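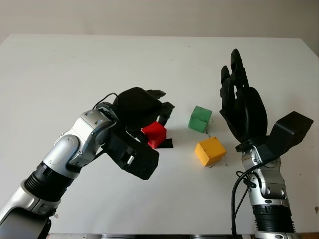 Will the two-armed cell take over manual kitting at Hellden?

Kitting stays a staffed job on all shifts. The cell is planned for the repetitive part of it, the pick-and-place of small parts into trays, and the people who do that work now move to tray verification, exception handling and cell tending. No positions on the kitting line are being removed in this budget year.

The rest of this item covers what has been decided so far, what is still being measured, and what each shift will see change on the floor.

Current status

The cell is in block trials at the Ruggiero building. Block trials use colored cubes in place of product. The arms work over a plain white table, and the hand grasps one cube while the others stand free nearby. Cubes have flat faces and known dimensions, so a bad grasp can be traced to the hand, the arm path or the vision setup without arguing over the part. Gil-soo Hong runs the trials and keeps the fault log. Anyone on the kitting line may read the log at the terminal by the Ruggiero door.

The acceptance target is 1000 consecutive grasp-and-place cycles without operator intervention. The longest run to date is 166. Most stops are logged as one of three faults: grip lost during transfer, grip closed off center, or neighboring block disturbed on approach. The third fault matters most for kitting, as trays are packed closely and a part that has been nudged has to be checked by hand.

Product trials start in October if the target is met. They will use Vinus housings first, then the Zernby clips. The clips are harder. They are thin, they nest, and experienced kitters separate them by feel. Ghazala Sandhu's group has recorded how four of our kitters do this and is turning the recordings into a written procedure. The procedure will be used for training new hires whether or not the cell ever handles clips.

What changes for kitters

Each shift will have one cell tender. The tender loads parts, clears faults, restarts the sequence and signs the changeover sheet. Training takes 3 days and is paid at the regular rate. Tenders are drawn from current kitting staff by seniority, with a rotation of two weeks on and four weeks off so that manual skills are kept up. Fulgencio Paredes has the sign-up sheet for first and second shift. Hae-won Han has it for nights.

Tray verification becomes a separate task. At present the person who fills a tray also checks it. When the cell fills a tray, a second person checks it against the card before it is released. Verification is seated work at bench height, and the light level at those benches is being raised. Two kitters on lifting restrictions have already asked for it and will be placed first.

Rates for manual kitting do not change when the cell starts. There was a question at the last shift meeting about whether cell output would be used as a benchmark for people. It will not. Cell counts and manual counts go into separate reports, and the individual count board comes down the same week the cell goes live.

What does not change

Manual benches 1 through 6 remain in service. Short runs, rework and anything without an approved fixture stay on those benches. Planned volume for the cell is 4000 parts a week, all of it long-run product, and the schedule still assumes the manual benches can absorb that volume if the cell is down. Overtime rules stay as posted.

Working near the cell

Do not reach onto the table while the status lamp is green, even if both arms are at rest - a paused arm can resume without a warning tone in the current software. The tone is on the list for the next update. Only the tender clears dropped parts. If a part is on the floor inside the marked line, leave it and call the tender.

Wipe the table at the start of each shift with the dry cloths only. Debris on the surface shows up in the vision log as false edges, and solvent leaves a film that does the same.

Open items

Noise readings at the verification benches have not been taken. The pay grade for tenders is under review, and Ramiro Echevarría will post the result before sign-up closes. Night shift has asked for a second trained tender to cover breaks. That request is approved for nights and pending for the other two shifts.

Questions for the next issue go in the box at the Ruggiero time clock or to any shift lead.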